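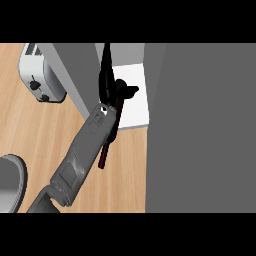 Noven, June 12, 2025

I am still busy with the kitchen in the simulator. In this episode the gripper holds the tool with the reddish-brown handle, over the wooden counter, and the toaster stands at the back. I have now seen this counter so many times that I dream of it.

My goal for the summer is 1000 episodes. Yesterday I recorded 95, which is my best day until now. I drive the arm myself from the keyboard, and each episode gets one sentence of instruction, for example "pick up the tool by the handle". Ľubica Kopecký reads the sentences after me and corrects them, for my English and also for the meaning. She found 2 episodes where I wrote "left" and moved the arm to the right. I deleted both.

The difficult question is what to do with a bad grasp. In the beginning I threw away every episode in which the handle turned in the fingers. Now I keep them if I could correct the grasp and finish the task, and I put them in a separate folder. I hope the model can learn from the correction. I will train it once with this folder and once without it, and then compare.

I also changed the start positions. Before, I used only four of them, and the first model learned to go always to the same place, even when the tool was somewhere else. Now the position is random for each episode. It makes my work slower, and my wrist hurts a little in the evening.

The first training on the new set should be ready in September. Until then I continue with the recording, and next I will do the drawers.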